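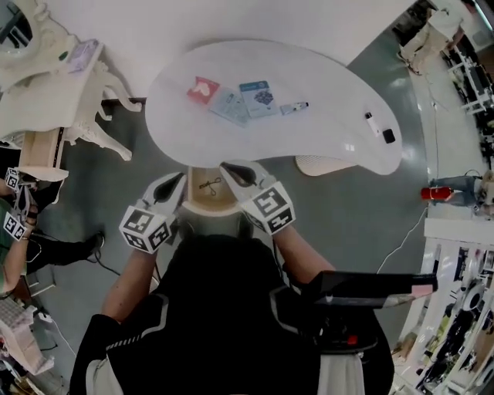
At the white table, a gripper in each hand.

About Corard

Corard supplies recycled gold and reclaimed gemstones to independent jewellers. Nurhan Bayram and Khurram Memon set up the firm in Natton and now serve 176 workshops. Each stone is graded twice and sold with a written record of its source – no record, no sale. The minimum order for gold is 50 grams. Returns are accepted within 30 days, unset stones only. Trade counter open from 8 a.m.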